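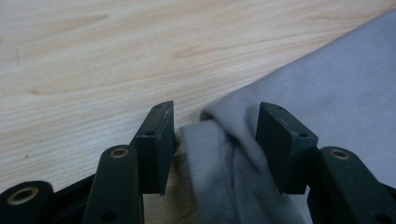
Arsalan Shaikh
Equipment budget for the cloth handling work is due at the end of April. Posting my notes as I go, partly so I can find them later. Scope is hand-held grippers, spares, cloth, storage and one workstation. Arms are a separate budget line and a separate argument.

Arsalan Shaikh
Starting point: how many hand-held units do we need? The first draft said six. Six came from the number of people on the team, which is a bad way to size anything. Nobody collects for a full day. Two hours at a stretch is where grip quality starts to drop.

Arsalan Shaikh
Revised number is four working units plus one complete spare. The spare stays assembled and calibrated. A bag of parts on a shelf is not a spare, it is an afternoon of somebody's time.

Arsalan Shaikh
Two quotes in so far. Wovo sells the unit assembled, one price, pads included. Rorkero sells a kit, cheaper up front, with pads and bushings priced separately. The kit looks like the better deal until you fill in the consumables column.

Arsalan Shaikh
Wovo: $400 per unit.
Rorkero: $184 per kit, before pads, bushings, fasteners and assembly labor.
I have not found a way to get the Rorkero number above Wovo's in year one. Year two depends on pad life.

Arsalan Shaikh
So, pad life. Finger pads are the part that touches everything, including the table. On fabric work the pads come down on the tabletop over and over while the user tries to get under a fold. The edges go first. Scuffs on the face I don't worry about much. A rounded edge I do, it stops picking up thin material cleanly.

Arsalan Shaikh
Our log shows 13 pad changes since we started keeping one. It does not show which units they came off, because the form had no field for it. The form has a field for it now. Lesson for anyone planning this: decide what you want to divide by before you start counting.

Arsalan Shaikh
Pads should be bought in pairs and changed in pairs. One fresh pad against one worn pad gives you a grip that pulls to one side on anything soft. Budget line is "pad pair," quantity is pairs, and purchasing has been told twice.

Arsalan Shaikh
Bushings. On a plastic linkage with brass bushings at the pivots, check play at the pivots once a month. Hold the base, wiggle the pad, write down what you feel. If the fingers close at a slightly different angle each time, your width reading is off and you will blame the software for a week.

Arsalan Shaikh
I'm carrying one full bushing set per two units. That is a guess. It is marked as a guess in the sheet, in its own column, so next year's version of me can see which numbers had data behind them.

Arsalan Shaikh
Reply to a question in DMs: yes, you can print the links yourself. We priced it. Material cost is close to nothing. The cost is in hole tolerance, because a bushing that presses in too loose will walk out, and one that goes in too tight can crack the link end. If you already have someone who enjoys that work, print. We don't have spare hours for it.

Arsalan Shaikh
Cloth is a budget line. I keep having to defend this. Towels, wipes, plain woven pieces, some stretchy, some stiff. They get washed, they shrink, they pill, they change how they fold. Replace on a schedule and keep a sealed reference piece of each type for comparison.

Arsalan Shaikh
Colors: buy at least one cloth that is close to your table color and one that is far from it. Gray on pale wood is easy to segment. Cream on pale wood is much harder, and your results on gray won't tell you anything about it.

Arsalan Shaikh
Tables. Hulme quoted a height-adjustable bench with a laminate top. Nice bench. We are not buying it this cycle. A plain tabletop at a fixed height does the job, and I would take a second tabletop in a different finish over one that goes up and down.

Arsalan Shaikh
Storage gets underestimated every time. Video plus pose plus gripper width, per unit, per session, with two copies. Size the drives from your longest session, then add the second copy, then add the sessions people will record and forget to delete. I had left out the second copy in the draft.

Arsalan Shaikh
Wemetti offered a service contract on the whole setup. It covers calibration visits and parts, and excludes wear items. Wear items are most of what we replace. Asked them for a version that includes pads and leaves out the visits. Waiting.

Arsalan Shaikh
Current plan, subject to the pad numbers:
four working units and one spare, Wovo
pad pairs for a full year, bought up front
bushing sets, one per two units
cloth, replaced quarterly
drives, doubled
no bench, no service contract yet

Arsalan Shaikh
Two people asked why Wovo if the kit wins on price. Assembly labor. We lost most of a week to the last set of kits, and two of them needed to be taken apart again because the arms had been fitted on the wrong sides. I'm willing to pay to skip that.

Arsalan Shaikh
Still open: lead time on pads. Wovo says stock item, and the last order took long enough that we ran two units on old pads in the meantime. Asking for a ship date in writing before the order goes in. Will add the answer to this thread when I get it.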